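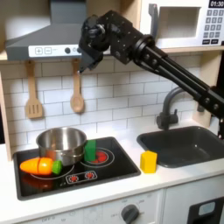
Kitchen chores a machine can do, and the ones it can't yet

Every October we get a run of messages asking whether it is worth waiting for a household robot before buying another mop. Our answer is to buy the mop. There has been real progress with some jobs, though, and a few of the habits that suit machines are worth having anyway. The notes are sorted by job, with a tip or two under each for doing it by hand in the meantime.

Picking things up and putting them away

A single arm with a simple gripper can now move a pot, a block or a toy carrot from the hob to the sink, given a small kitchen and enough practice. Play kitchens are popular for this sort of work. The pans weigh very little, the food doesn't squash and the hob never gets hot. A real worktop after Sunday lunch is a much harder place, with wet plates, cutlery under other cutlery and a glass somewhere at the back.

If you want to clear a worktop quickly by hand, take one kind of thing at a time. Do all the glasses, then all the plates, then the cutlery, then the pans. You make fewer turns between cupboards and you don't end up holding a frying pan with nowhere to put it. Keep a tray by the hob for anything that belongs in another room and carry it out once at the end.

Utensils on hooks

Spoons and spatulas hung from a shelf or rail are easier for a machine to find than the same things in a drawer, where they overlap. They are easier for people as well. Getting one off the hook is still fiddly for a gripper, as the handle swings when it is touched and the loop has to be lifted clear before it will come away.

Leave a hand's width between hooks. Hang the utensils you use daily nearest the hob, but not directly over the burners. Wooden ones should be dry before they go up, or the water runs down and sits in the bowl of the spoon. A wipe with food-grade mineral oil every couple of months stops them going furry. If a spoon smells of onion, rub it with half a lemon and some salt and leave it ten minutes before rinsing.

Washing up

Dishwashers are the one kitchen robot most homes already have. Loading and unloading them is the part left over. You will find plenty of film of an arm putting a plate in a rack. Look at how many plates there are, whether they all match and how long it takes. Plastic tubs with lids are a good test for any machine and we have not seen one pass.

Scrape but don't rinse for a normal cycle. Face the dirty side of everything towards the middle. Large plates go at the sides, where they won't block the spray arm, and you should give the arm a spin with your finger before you shut the door. Unload the bottom rack first so that drips from the top don't land on dry plates. Clean the filter weekly if you wash up every day.

Wiping down

Wiping a flat, empty surface is well within reach of a machine. The trouble is the word empty. Most worktops have a kettle, a toaster, a bread bin and some post on them, and lifting each of these, wiping under it and putting it back is several jobs in one. Grout is another weak spot. A wipe over the face of a tile does nothing for the lines between.

For tiled splashbacks, mix bicarbonate of soda with a little water to a thick paste, work it into the grout with an old toothbrush, leave it a quarter of an hour and rinse. Do the area behind the hob first, as it is always the worst. Dry with a cloth afterwards or the tiles will show streaks. Don't use vinegar on grout that hasn't been sealed, or on any natural stone.

Knobs and buttons

Pressing a button is easy for a machine if the button is always in the same place. Turning a knob to a set position is harder, and harder again when the lettering has worn off. Check yours now and then. If you can't tell at a glance which way is off, put a dot of heat-resistant paint on the knob and another on the panel so the two line up.

Pull-off knobs can be taken off with the power or gas off and soaked in warm soapy water for twenty minutes. Look in the manual first, as not all of them pull. Dry them right through before refitting. For flat keypads on a microwave, put the cleaner on the cloth and never on the panel.

Cooking

Machines that stir, weigh and heat in one jug have been sold for years and they work. A machine that stands at your own hob with your own pans is another matter. Chopping is slow, tasting is out, and we would not leave one alone with a gas ring. The same goes for people, of course – stay in the kitchen when something is frying.

Floors

Floor robots are the success so far. They do a fair job on hard floors and short carpet if you pick up socks and cables first. Empty the bin after every run and cut hair off the brush with small scissors once a week. Corners and skirting boards will still want doing by hand.

Laundry

Washing and drying were handed over long ago. Folding has been shown many times, mostly with towels and plain T-shirts laid out on a table. Fitted sheets remain with us. Put your hands in two corners, tuck one into the other, do the same at the far end, lay the sheet flat and fold it in three. It won't be perfect but it will go in the cupboard.

Before you spend money

Ask the seller what happens when the machine drops something, and whether it can be used with a child or a dog in the room. Ask to see it do the job from start to finish at normal speed, in a kitchen it has not been set up in. Find out who repairs it and how long parts will be kept. Measure the gap under your wall cupboards too, because an arm needs room to bend above the worktop and many kitchens don't have it.

Page last checked 2025-07-20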